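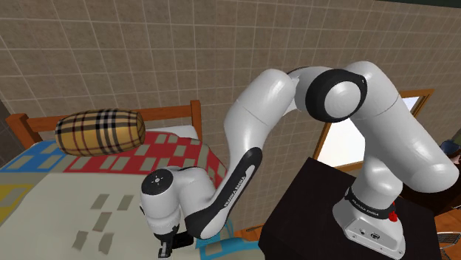

**Bed making, real homes vs. simulation: where are we?**

**gantrydad**
Apr 20, 2026

My mother-in-law is 81 and the one chore she can't do anymore is the bed. She can cook, she can run a vacuum, but pulling a quilt straight across a double hurts her back for two days. I run a small machine shop and we've had an arm loading the lathe for three years, so everybody in the family assumes I can fix this. I told them no. Then I started reading and now I'm less sure. Is there anything that will make a bed in a normal bedroom, unattended, this year?

**m_riviere**

No.

Longer version: I work on this in simulation. Getting an arm next to a simulated bed and putting the hand over the quilt is the easy part. Then you have to pick up an edge of fabric that has no fixed shape, and pull it without dragging everything else with it. Most simulators treat cloth badly or treat it as a painted surface. A policy that trains fine on that kind of bed hasn't learned anything about quilts.

**torque_wrench33**

Disagree with the flat no. Stimmont showed a sheet-pulling demo in November and it worked on a twin.

**m_riviere**

One sheet, fitted mattress, no pillows, two arms on a rail at the foot. I watched it too. They reported 400 trials and I'd like to know how many started from a bed somebody had slept in. The write-up doesn't say.

**torque_wrench33**

Two arms on a rail is still a machine making a bed. The OP asked if it can be done.

**gantrydad**

I asked if it can be done in a normal bedroom. Hers has 17 inches between the mattress and the closet door. A rail is out. So is a pedestal, if she still wants to get to her shoes.

**Kel in Grotham**

Housekeeping supervisor here, 33 rooms, older building. We had a sales visit from Boyer last year. Their pitch was a cart with one arm that would strip beds. Strip, not make. It pulled the top cover off fine, then grabbed the fitted sheet and the mattress pad together and just held on until the guy hit stop. My people strip a bed in under a minute. I'd take a machine that carries the dirty linen to the chute and leaves the beds alone.

**gantrydad**

Stripping sounds like the right thing to automate first, though. It doesn't matter how the sheet looks when you're done.

**Kel in Grotham**

It matters if it's ripped. We lost one in the demo.

**oldfeeler**

I'll say the same thing I said in the dishwasher thread. Shop work got automated because we changed the shop. Parts come in a tray, the tray is pinned, the lights stay the same. gantrydad, would your lathe loader work if somebody dumped the blanks in a laundry bag?

**gantrydad**

It would not. It faults if the tray is a quarter inch off. And we tried it on deburring with a Kirier wrist and gave up after two weeks, still doing that by hand.

**torque_wrench33**

So change the bedroom. Tabs on the quilt corners, something stiff along the top edge, a marker on the headboard. Nobody wants to talk about that because it isn't general purpose.

**m_riviere**

That I agree with. Tabs would help a lot. A parallel gripper with two short fingers is good at tabs and bad at a flat bedspread with nothing sticking up. I could probably get a decent result in sim with tabbed corners and one arm, on the near side only. The far side is a reach problem and one fixed arm won't cover a double well.

If anyone wants to compare setups, email me at work, I'm Monique Riviere in the lab directory. Say it's about the bed thread.

**oldfeeler**

What does the arm cost against a person coming in every morning?

**gantrydad**

The aide we priced was $1281 a month, and that includes breakfast and somebody to talk to. I'm not going to beat that with hardware.

**Kel in Grotham**

Get her a duvet with a light cover, no top sheet, no quilt. One shake from the foot end and you're done. Half our long-stay guests do their own that way.

**gantrydad**

She has had that quilt since 1974. I'll bring it up.

**torque_wrench33**

Sew the tabs on while you're there.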